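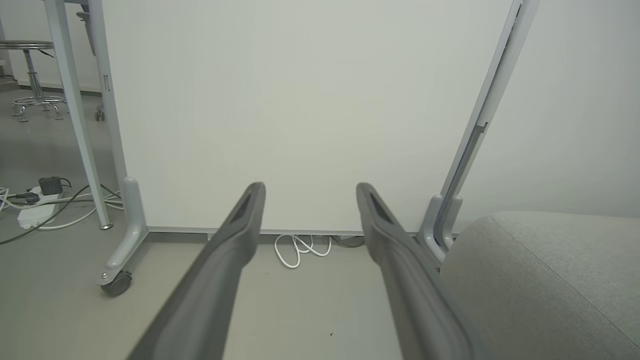

A thread on reverberation in hired rooms, following the question from Idrisa Lema about why speech is so hard to follow in the upstairs room at Zurstead. Long, and mostly arithmetic.

Definitions first. Reverberation time is the time a sound takes to fall by sixty decibels after the source stops. It varies with frequency, so a single figure is usually the average over the middle octave bands. Ask which bands before comparing two reports.

Sabine's formula says the time is proportional to the volume of the room and inversely proportional to the total absorption in it. Absorption is each surface area multiplied by its coefficient, all added up. Carpet, curtains and people count for a lot. Painted plaster counts for very little.

The upstairs room is 264 cubic metres. Measured time at mid frequencies, unoccupied, is some 2 seconds. That would suit a small choir. For a committee meeting or a language class it is far too long.

What goes wrong is masking. Vowels are loud and long, consonants are quiet and short. In a reverberant room the tail of the vowel is still present when the consonant arrives, and the consonant is lost. Anyone with mild hearing loss, or listening in a second language, notices first.

Turning up the PA does not help. It raises the direct sound and the reverberant sound together, and the ratio between them stays where it was. Moving the loudspeaker nearer the listeners does help, as does aiming it at them and away from the back wall.
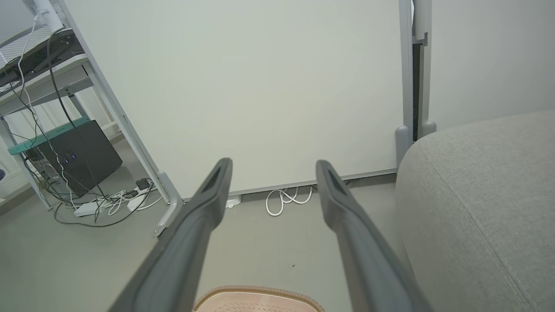

Treatment, then. Adding 19 square metres of a good porous absorber brings the calculated time down to a little over half the present one. Sabine assumes the sound field is evenly spread, so treat that as an estimate and measure again afterwards.

Placement matters more than the brochures say. If all of it goes on the ceiling, sound carries on bouncing between the bare side walls and you get flutter – the zing you hear after a handclap. Put at least part of it on one wall of each facing pair, at head height.

Depth. Thin foam tiles deal with the top end and leave the rest alone, and the room ends up dull and boomy. Hanging the panels with a 200 mm air gap behind them extends the useful range downwards with no extra material. Kazimiera Walczak did this at Jososby and the male voices improved most.

Someone will ask about egg boxes. They do very little at speech frequencies and they burn well. Please don't. Whatever you fix to a wall in a public building needs a fire classification, and the paperwork should stay with the building.

On measuring: a phone app and a burst balloon will give a usable figure if you repeat it in several positions and discard the outliers. Switch off the heating fans. Keep away from the walls and corners. Write down how many people were in the room and whether the curtains were drawn.

Reply to a question below: no, plants do not make a measurable difference in ordinary numbers. Heavy curtains do, hung with generous folds and a gap behind. Upholstered chairs are useful too, as they keep the time fairly steady whether the seats are occupied or not.

Second question, on hearing loops. A loop takes the microphone signal straight to the hearing aid, so the room matters less, but the microphone still has to be close to the talker. One on the far side of the table picks up the same reverberation everyone else is hearing.

Next measurements at Zurstead are in July, with the curtains back up. I will add the octave band figures to this thread then.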